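How Dried Beans Are Sorted, Soaked and Cooked
Written by Shireen Joubert for the Purves kitchen science pages

A dried bean is a seed. It has a hard outer layer called the seed coat, and inside are two thick halves called cotyledons. The cotyledons hold starch, protein and, in some beans, oil. A growing plant would use these as food. So do we.

Different beans need different cooking times, so cooks keep them apart. A divided tray does this well. Mung beans are small and green. Soybeans are pale yellow when dry. They can be weighed or tipped into a pan one kind at a time.

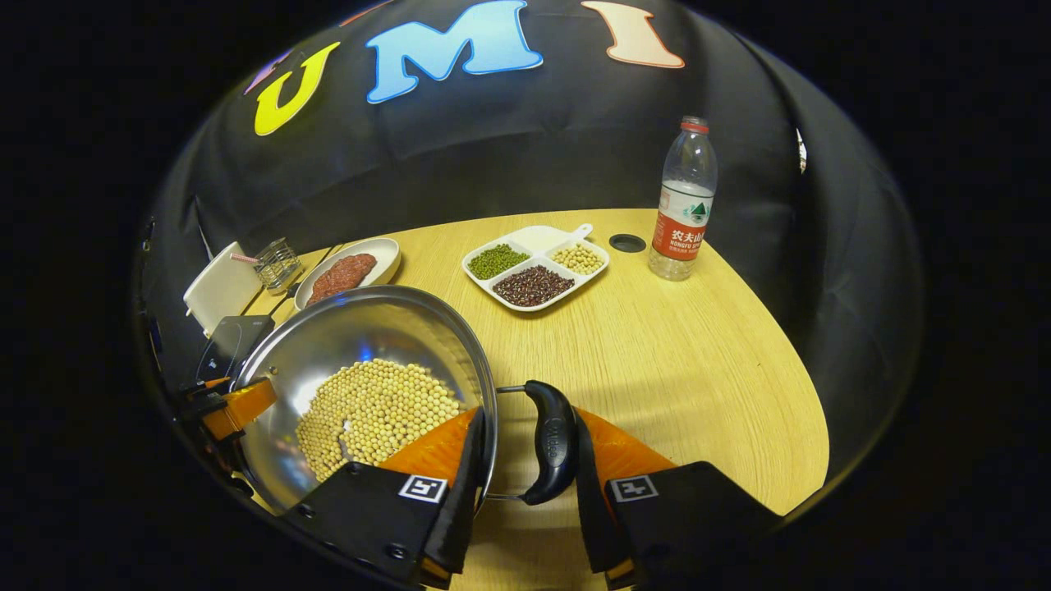
Soaking comes before cooking for most large beans. Water enters first through a small scar on the side of the bean, called the hilum, and nearby openings. The seed coat wrinkles, then the inside swells and the coat becomes smooth again. Mung beans are small and can be cooked without soaking. Soybeans are usually left in cold water overnight.

You can measure the change. In our test a bowl of dry soybeans weighed 142 grams. We wrote this down, covered the beans with 980 millilitres of cold water and left them until morning. Then we drained them and weighed them again – the second number was more than double the first.

The next stage is heat. A wok is made of metal and has sloping sides. Metal is a good conductor, meaning that heat passes through it easily. Plastic is a poor conductor, and many pan handles are made of it for that reason.

An induction cooktop has a coil of wire under its smooth surface. Electricity in the coil makes a magnetic field that changes direction thousands of times a second. The field heats the metal of the pan directly. It only works with certain metals, and a magnet that sticks to the base of a pan is a good sign. The pan then passes some heat back to the cooktop, so the surface can burn you after the pan is lifted off.

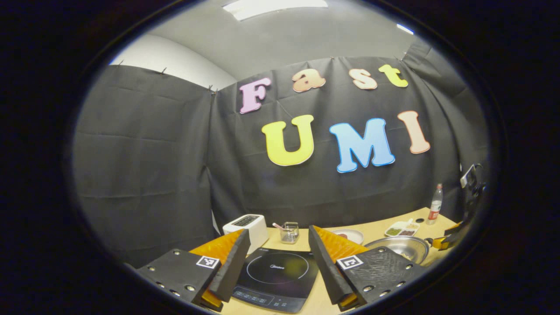

An induction cooktop. The faint circle marks the cooking zone.

Dried beans must be boiled properly before anyone eats them. Always have an adult with you for this part.

Words to know
Cotyledon: one of the two halves inside a bean.
Hilum: the scar where the bean was joined to its pod.
Conductor: a material that heat or electricity passes through easily.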